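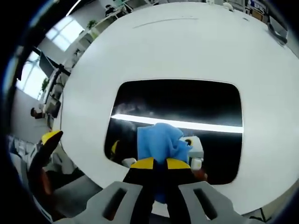 Wed 3 January, by Kiều
2 min read

Third evening on the hand gripper at the Temodside workshop and I'm so happy with it! The new pads went on with M3 screws (finally found the 14 mm ones, wrong drawer of course) and the fingers close evenly now. I had them pinch the blue cloth and held it up to the black panel, and the yellow tips make it easy to see where the grip starts, even with that big streak of light across the panel. Next I want a softer spring, the Kestemel one is still too stiff for my thumb. Printing a second set of fingers overnight, 134 grams of filament left, should be plenty.

3 comments
2 shares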